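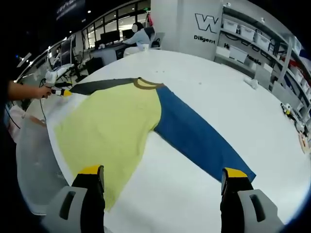 One yellow raglan, laid out flat on the big round table.

I have a soft spot for the raglan T-shirt, and the one on the table is my favorite from the whole clothing round-up: pale yellow body, one dark gray sleeve, one blue sleeve and a brownish-olive collar. Four colors on one shirt! My kids would fight over it (and then leave it on the bathroom floor, but that's another newsletter).

It's also the shirt that finally taught me to fold properly. I've been folding T-shirts my whole adult life and my drawers looked like I'd been stuffing them with a broom handle. Then in June I went along to one of Setsuko Ishida's folding evenings at the Galavley community room, mostly for the company, and I came home and emptied the dresser onto the bed at ten at night.

Setsuko starts everybody with a long-sleeved shirt. The sleeves are where people go wrong, she says, and she's right about me. I always folded the body first and then had two arms flapping around that I tucked in wherever. Her way goes like this. Lay the shirt out flat, front side up, on a table bigger than the shirt. A round one works fine if it's large enough. Pull each sleeve out by the cuff until the creases go, and smooth the body down from the collar to the hem with the flat of your hand. Don't skip that bit, I tried.

Then bring one side in toward the middle, sleeve and all, and turn the sleeve down so it runs along the body. Same again on the other side. On a raglan the seam runs up from the underarm to the neck, so there's no shoulder seam to fold along, and I kept ending up crooked until she told me to go by the edge of the collar instead. Fold the hem up to just short of the neckline, then in half or in thirds, depending on your drawer. Mine is shallow (an old Rodby dresser with a sticky runner), so it's thirds for me.

A shirt with sleeves in two different colors is lovely to learn on, by the way. You always know which arm you've done. I wish I'd had one like it the first night, when all I'd brought was a heap of navy.

We're collecting long sleeves for the winter clothing table again, kids' and adult sizes, clean and with the cuffs still in decent shape. Last year we passed on 2,000 pieces between us and Narard Street, and I'd love to beat that. Bags can be left at the side door any weekday before noon. Please don't fold them too carefully, as they all get opened up and checked for stains anyway!

Setsuko is doing two more evenings before the holidays, same room, tea provided. Bring a shirt you hate folding. Mine will be the fitted one with the hood, and I'd be glad of some company at the back table.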